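We're home, we're unpacked, and I've eaten soup four nights running. The Zudell soup swap is back for November 2018, and I may have overdone the testing.
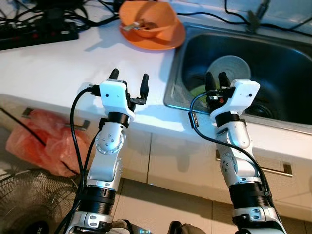
The white counter.

My pick so far is Ailbhe Ní Chonaill's leek and potato – so good! She uses 12 leeks, and no, that's not a typo.
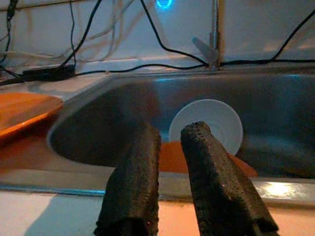 Stainless steel sink.

Bring your soup in jars (18 is plenty, please) and label them, even if it's plain old 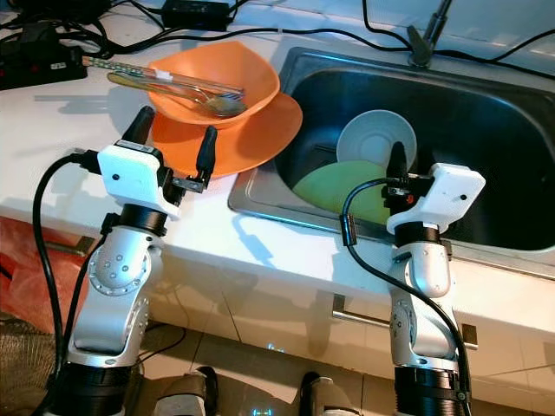

tomato. Last year I took home a mystery jar and still couldn't tell you what it was.

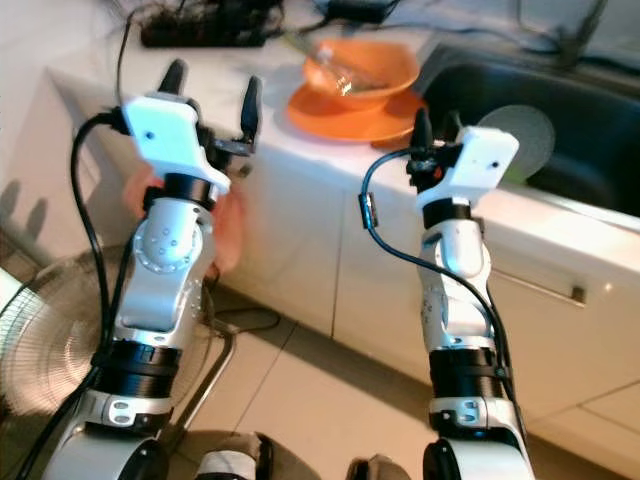
Chunky soups freeze badly if there's pasta in them, so leave it out and add it later. Let the pot cool on the counter – mine's white, and beet soup is not its friend – then fill your jars. See you at Puklow!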